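Trirnia Neighborhood News
February 5, 2018

Retaining walls: what the winter inspection turned up

The yearly walk of the retaining walls along Civard Lane and the lower end of Jonda Street is finished. Most of what was found is ordinary wear. Owners with a wall on their lot should have a letter by the end of the week with the notes for their own address.

The walls are old and were put up at different times, so they do not all behave the same way. The stretch behind the bus stop has lost mortar along the bottom course. Water is coming through at the joints and leaving a white crust on the face. The crust is harmless and will come off with a stiff brush and plain water. Please do not use acid cleaner on it. Last year one owner did, and the joints were soft by summer.

Two lots on Civard Lane have weep holes that are plugged with roots and dirt. Those need to be opened before the spring rain. A length of stiff wire is enough in most cases. If the wire goes in and hits something solid after a few inches, leave it alone and call the office.

One wall near the Jonda Street steps is leaning. It was measured last February and again this year, and it has moved 3 inches at the top. The steps beside it are closed until a contractor has looked at it. Use the ramp on the other side of the parking lot for now.

Enriquez Masonry gave the lowest of the bids for repointing the shared sections. The price is $2,530 for the bus stop stretch and $1,831 for the short run by the mailboxes. Both figures cover materials and cleanup. Work starts when nights stay above freezing, and parking on that side of Civard Lane will be blocked for up to 2 days. Signs will go up beforehand.

Owners who want their own walls done while the crew is here can ask for a separate price. Call the office and leave your lot number. The shared budget does not pay for walls that stand fully inside a private lot.

On mortar color, the new joints will look lighter than the old ones at first. They darken over a few seasons. Anyone matching stonework at home, indoors or out, should let a test patch cure fully before picking a mix. Rounded stones leave wide joints, and the joint color changes the look of the whole wall.
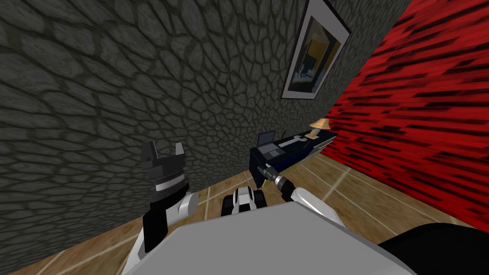 A reader on Jonda Street wrote in to ask that the crew use a lime mix on the older sections, saying that the hard gray cement put in by the mailboxes years ago cracked the stones next to it and let the water in behind. The question has been passed on to Enriquez, and the answer will be posted on the board by the office.

Firewood and planters should be moved 2 feet back from the shared walls before the work begins.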